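Bench-top robot arms get a plain-English code of practice

Zodik publishes free guidance for small workshops, packing rooms and colleges

Small robot arms have been turning up on ordinary tables up and down the country, and we at Zodik are delighted to see it. What we've been less happy about is how little there is to read on sharing a room with them sensibly, unless you have a shelf of standards and a long weekend to spare. So we have written something shorter, and it is free to anyone who would like a copy.

The Zodik Bench Code grew out of more than 300 comments sent in by people who work beside these machines every day, and a lovely, argumentative bunch they were! It covers how arms should be fixed down, where cables ought to run, how to mark the floor, and who may walk where while the power is on. There is a chapter on handling packaged food too, which our friends at Bisht kindly read through twice.

"I wanted a code you could read over a cup of tea and then go and use," said Wenche Wallin, who edited it. "If a rule needed three paragraphs to explain, we went back and asked whether we'd understood it ourselves."

The first printing of 1000 copies will go to training centres and small firms, beginning with those in Hudwood that helped us try out the early drafts. Anyone else is very welcome to write in and ask.
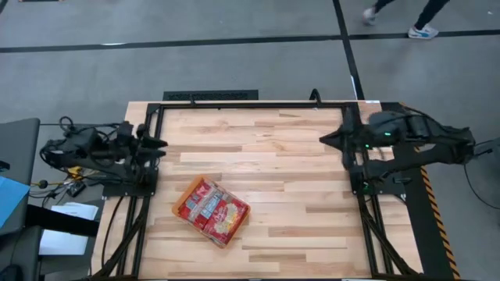 PLODAMPORT, December – Two arms bolted to rails on facing sides of a table, with a packet of food lying between the grippers, is just the kind of set-up the code has in mind. It asks for yellow-and-black tape wherever a floor edge runs close to the bench, and for walkways to be agreed before anyone switches on. It is also rather firm on loose cables, which should be tied back and kept off the floor.

Comments for the second edition are open now and can be sent to the Bench Code desk at Zodik, Plodamport.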